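Pekgate Short-Term Kitchen Rentals: Frequently Asked Questions

Last updated December 6, 2025

These are the questions we get most often about renting a furnished apartment at Pekgate, with a heavy lean toward the kitchens, because that is where the emails come from. If your question isn't covered, write to the front desk. We read everything, including the ones in all capitals.

BEFORE YOU BOOK

What exactly is in the kitchen?

Enough to cook dinner for 4 people who like each other. Every apartment has a stove, a fridge with a small freezer, a sink, plates, bowls, glasses, forks, knives, spoons, two saucepans, a frying pan, a cutting surface of some kind, a kettle and a toaster. The Sendetti building also has dishwashers. The Kutusard building has you.

Can I see the actual kitchen I'll be getting?

The listing shows the layout of your apartment type. Your own unit may be the mirror image, so if you reach for the light switch and find a spice rack, you're in the mirror image.

Is there an oven?

In Sendetti, yes. In Kutusard, the one-bedrooms have one and the studios don't. The studio listing says this in three places. We are thinking of adding a fourth.

Do you provide coffee?

We provide a coffee maker and enough ground coffee for your first morning. We can't promise you will admire it. There is a shop on Nedeljković Street that sells better.

Is there a minimum stay?

Three nights for most of the year, eight in March, when the trade fair is on and everyone in town discovers they have a cousin visiting.

COOKING AND APPLIANCES

How do I turn the stove on?

Press and hold the power symbol for three seconds, then pick a burner, then pick a number. If a key symbol is lit, the child lock is on. Hold the key symbol down until it goes away. The child lock has defeated a good many adults and there's no shame in asking.

Why did the power go out when I made breakfast?

You probably ran the kettle, the toaster and the space heater together. The kitchen circuit will put up with any two of those. The breaker box is inside the hall closet, behind the ironing board. Flip the switch that points the wrong way, and then choose between warm feet and warm bread.

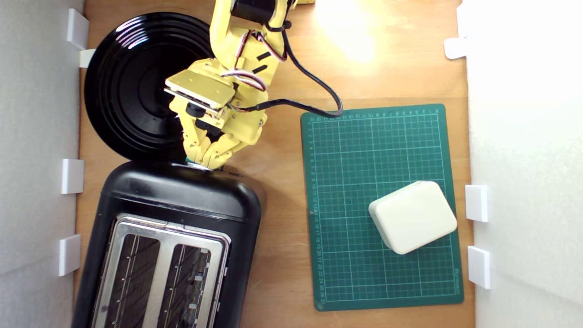 If the breaker trips again with everything unplugged, stop flipping it and call the desk. Someone will come up the same day.

The smoke alarm goes off whenever I make toast. Is it broken?

No, it's doing its job with a little too much love. Turn the dial down, open the window, and close the door to the hall. Please don't take the battery out. Please also don't put a shower cap over it. We've found several.

Where do the crumbs go?

Into the crumb tray, and from there into the trash, in theory. If the toaster in your apartment has a tray, it slides out from underneath or from the back. Unplug it first. Don't turn the toaster upside down over the sink, and don't go in with a fork.

Can I bring my own appliances?

Small ones, yes: a rice cooker, a blender, that waffle iron you can't travel without. Deep fryers are out. So are camp stoves, charcoal grills and anything with an open flame. A guest once asked about a fondue set, and after a long internal debate the answer was no.

PLATES, KNIVES AND OTHER THINGS THAT GO MISSING

I broke a plate. What do I owe you?

Nothing for the first one. Tell us and we'll bring another. It may not match the rest, but the rest don't all match either, which is what happens when you buy dishes over many years from stores that keep changing their minds.
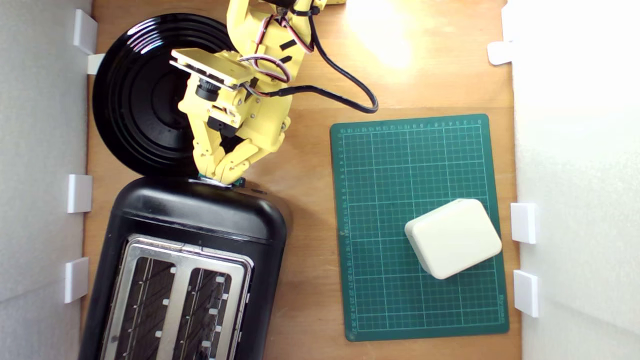
Round black plate, glossy, with raised rings.

I broke several plates.

Then we'd like to hear the story, and there will be a small charge. The price list is in the folder by the door.

The knives are dull.

They are sharpened between stays, at least in principle. What dulls them is cutting on bare stone, cutting on dinner plates, and opening cans, and we've seen evidence of all of it. Ask the desk to swap yours out.

Can I cut things directly on the table or counter?

No. Wood remembers. Use a cutting board, and if yours has walked off, ask for another.

Can I put a hot pan down on the table?

See above. Trivets are in the drawer under the kettle. A folded towel isn't a trivet, though it will try.

What may I keep?

The coffee you didn't drink, any food you bought, and your memories. The corkscrew stays here. We say this without accusing anyone in particular, but we do buy an awful lot of corkscrews.

TRASH AND CLEANING

How does recycling work?

The bins are in the courtyard. Paper goes in blue, glass in green, plastic and cans in yellow, and food scraps in brown. Everything else goes in black. A pizza box with cheese stuck to it counts as everything else.

Do I have to do the dishes before I leave?

Yes, or load the dishwasher and start it. The cleaning fee covers floors, sheets and bathrooms. It doesn't cover a pot of lentils that has been left to think things over since the weekend.

What about leftovers in the fridge?

Unopened food can go on the shelf in the laundry room, where other guests may take it. Opened food goes in the trash. A jar of mustard with one spoonful left in it is trash, however hopeful you feel about it.

MONEY AND DEPARTURE

How much is the deposit?

The deposit is 600, in local currency, held on your card and released within a week of checkout. Most guests get the whole thing back. The ones who don't usually know why before we do.

When is checkout?

By 11 in the morning. Late checkout is possible if the apartment is free that night. Ask the evening before, not at 10:55 from the shower.

Where do I leave the keys?

In the box at the foot of the stairs. Push until you hear them drop. If you don't hear them drop, they are now your problem and also ours, so call.

I left something behind. Can you mail it?

Yes, if you pay the postage. We keep found items for 3 months. Phone chargers go in a large carton under the desk, and you are welcome to come and look for yours.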